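Old office computers find new homes in Nesudham

I've been meaning to write about the computer give-away for weeks, and now that the first lot has gone out I've run out of excuses. So, news! The old library annexe in Nesudham has handed out 70 refurbished desktop computers to families on the school list, and there are more to come before the end of September.

If you missed the leaflet, it goes like this. Warnell, the insurance people by the station, were clearing out two floors and had a mountain of old desktops to get rid of. Boonmee Suwannarat, who used to teach maths at the secondary school (she taught me, badly behaved as I was), rang them up and asked if she could have the lot. They said yes before she'd finished the sentence, she tells me. 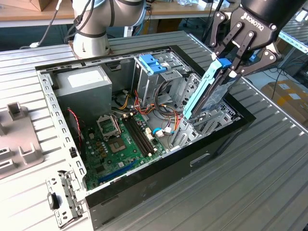 The council had put aside 1,000 pounds for keyboards, mice and leads, and that went faster than anyone expected. Leads are dear! A second 1,000 came from the summer fair, mostly thanks to the cake stall and a very silly raffle, and that should see the scheme through to Christmas if people keep dropping off spare monitors.

I asked Boonmee what families get. It's a working desktop, a screen, a keyboard and mouse, and a sheet of paper with big print telling you what plugs in where. There's an office package on it for homework and that's your lot, no games. My nephew has already found some games.

Every computer has its old files wiped before it goes anywhere, and Warnell gets a list back with a line for each drive. I was nosy about this bit, having once bought a second-hand laptop with somebody's whole tax return on it. 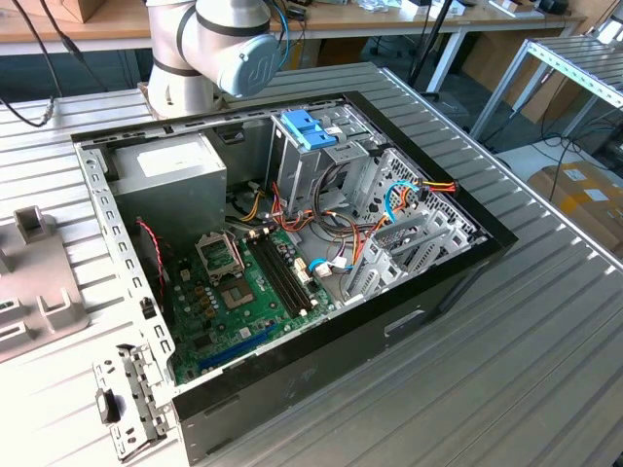
Inside a desktop tower with the side panel off.

Collection was the part I was dreading, to be fair. The annexe has one door and a ramp that's steeper than it looks, and I'd pictured a queue down to the chip shop. In the end it was rather jolly. Families came in slots through the afternoon, somebody brought a pushchair to wheel their monitor home in, and the last one went out at ten to six.

Emiliano Valdovinos came with his two girls, who are 9 and 13 and have been doing their homework on his phone. "They fight over it, and then I can't ring my mother," he told me. He's putting theirs in the kitchen so he can see what they're up to. Good luck to him! 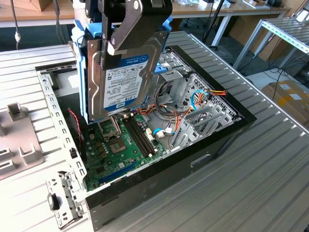

A 1.0TB WD Blue hard drive in its blue caddy.

There's still a waiting list, mind you. The school put forward 278 families, so plenty of people are hanging on, and I've had a few cross messages about who came first. It went by the year group of the oldest child, with exam years at the top. I don't set the order, so please don't shout at me in the bakery.
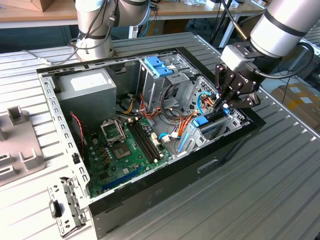 Page last changed: September, 4.15 pm

If you've got a monitor going spare, the annexe will take it as long as it turns on. Big old glass ones are a no, sorry, they weigh a ton and there's nowhere to put them. Chareonsuk, the hardware shop on the corner, will also hold things behind the counter for you until six if you can't get up the hill. Speakers and webcams are welcome too, and extension leads most of all.

The next collection afternoon will be on the noticeboard by the front door, and I'll put it up on this page as soon as Boonmee gives me the time.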